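Bulludbridge Community Board
Local and World Affairs > Power-sharing, sectarian politics and all that

Topic: Can a quota system ever be unpicked once it's in?

Posted by oldferryman
19/09/2025

Evening all. I've been meaning to start this one since our spring discussion evening in April, when Colton MacDonald gave his talk on power-sharing governments and we ran out of time before anyone could argue with him properly. Those of you who were there will remember it got rather lively near the end, and I went home with far more questions than I'd arrived with.

His main point, if I've got it right, was that when a country comes out of a civil conflict and shares out its top jobs by community or religion, it buys peace in the short run and pays for it for decades. He talked mostly about Lebanon, with a bit on Bosnia and Northern Ireland, and he said that once every party has a guaranteed slice, no party has any reason to appeal to anybody outside its own people.

I can see the sense in that. What I couldn't get from the talk was how you'd ever stop. The people who would have to vote the system away are the ones who owe their seats to it. So has anywhere managed it peacefully, and if so, how? I'd love to hear from those of you who have read more widely than I have — my shelf runs to 300 books and I'm afraid most of them are about boats.

Posted by Marguerite_P

Lovely to see this picked up again, oldferryman! I was sat at the back that evening with a terrible cough and didn't like to put my hand up.

I'd be gentler on the quotas than Colton was. It's very easy for us, sitting in a warm hall with a cup of tea, to say a country ought to move on to something more modern. If you belong to a smaller community and you remember being shut out, or worse, then a guaranteed seat is the one bit of paper standing between you and a majority that may or may not be feeling kindly this year. I don't think I'd give it up on a promise either.

Lebanon's Taif Agreement, which ended the war there, did say that political sectarianism should be done away with in stages. So the idea of a way out was written in from the start. It was the stages that never came.

Posted by hemlock_and_rye

Sorry Marguerite, I have to disagree, and I say so with affection as always. "Written in from the start" is being very kind to the people who wrote it. If you put a goal in an agreement with no date on it and leave the same leaders in charge of getting there, you haven't written in a way out at all. You've written in a nice thought.

And I'd question who these seats protect. The ordinary family in a poor district gets a party office that will help with a hospital bill or a school place, provided they turn out and vote the right way. It's the party that's safe, and the family goes on being dependent on it. I had a neighbour years ago who grew up in Beirut and she used to get quite cross when people told her the system looked after her community. She said it looked after six men and their cousins.

Posted by Marguerite_P

Well, I won't argue with your neighbour, she'd know better than I would! But you've still got to say what comes next. Take the guarantees away tomorrow and the party offices will still be there, and so will the men and their cousins, and in some places so will the weapons. I worry about pulling out the one beam that everybody complains about and then finding out what it was holding up.

Posted by Zacharias

Long-time reader, not much of a poster, but this is close to what I used to teach so forgive me if I go on a bit.

It helps to separate two kinds of arrangement. In one, the posts are tied to named communities: this job for one group, that job for another. In the other, any party big enough gets a share of government, whoever its voters happen to be. Northern Ireland is mostly the second kind. Ministries are handed out by party strength, so a party that belongs to neither side can grow and take its place at the table, and the Alliance Party has done that. The trouble comes in the Assembly, where members have to designate as unionist, nationalist or other, and the "others" count for less in certain votes.

So to answer the original question, I'd say the looser kind can soften by itself if voters start to drift, and the tighter kind hardly ever does. Bosnia is the sad example there. The European Court of Human Rights ruled against its rules on who may stand for the presidency, in a case brought by a Roma man and a Jewish man who were both barred from standing, and the rules outlived the ruling by many years.

Posted by oldferryman

Zacharias, please do go on a bit, that's the clearest account I've had from anyone! I hadn't understood the difference between the two kinds at all. I shall have to think about it on my walk, which is where I do most of my thinking these days.

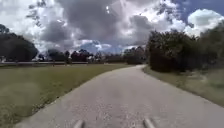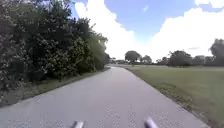 The path, with the grass alongside. Good for turning things over.

Posted by follomano_jen

Can I put in a word for the other places? We always end up talking about the same three countries. The Netherlands had its "pillars" for much of the last century, with Catholics, Protestants and socialists each having their own schools, newspapers, unions and broadcasters, and the leaders doing deals over everybody's heads. It faded from the sixties onwards without any great constitutional battle. People stopped going to church so much, they got televisions, and they watched each other's programmes.

I know there hadn't been a civil war, so I'm not pretending it's the same thing. But oldferryman did ask whether anywhere had managed it peacefully, and it seems a pity to leave out one that did.

Posted by hemlock_and_rye

That's a fair one, Jen, though I'd say the lack of a civil war is doing an awful lot of the work there. No militias, no neighbouring powers paying for one pillar or another. Lebanon's leaders have nearly always had a friend abroad to ring up when they were in difficulties, and I don't believe any amount of television fixes that.

Where I do agree with you is that it has to come from below. The 2019 protests there had people from every community in the same squares, and one of the chants was "all of them means all of them". I found that very moving, and I still do, even knowing how hard the years after were.

Posted by Marguerite_P

I found it moving too. There, we've agreed on something, somebody make a note.

Could I ask Zacharias whether anyone has tried having two chambers? One elected in the ordinary way and a second where the communities keep their guarantees, but only over the really big matters. I have a feeling Colton touched on it but I was coughing.

Posted by Zacharias

You heard correctly, Marguerite. It's in the Taif text: a senate representing the religious communities, with its powers limited to major questions, to come in once the lower house was elected on a non-sectarian basis. I've always thought it a sensible idea. The quarrel would be over what counts as a major question, and I can imagine that quarrel lasting a good long while.

Posted by Hemetex

Moderator here. This is a very good thread and I don't want to interrupt it, but we've had a few posts in the queue from new members that were mostly insults about one religion or another, and those won't be going up. Everyone already posting has been a model of good manners. A reminder too that posts are limited to 2000 characters, so longer pieces will need to be split in two.

Posted by oldferryman

Thank you, Hemetex, and thank you all. I've ordered a second-hand book on the Dutch pillars on the strength of Jen's post, 190 pages, so even I should get through it before the clocks change. Jen, do you happen to know whether the Belgians went the same way? I have a notion that theirs turned into an argument about language instead, but I may be muddling it.

Posted by follomano_jen

You're not muddling it! They had the pillars as well, Catholic, socialist and liberal, but the language question cut right through the parties and split them into Flemish and French-speaking halves. I'll dig out my notes and put up something longer when I've got the grandchildren off to bed.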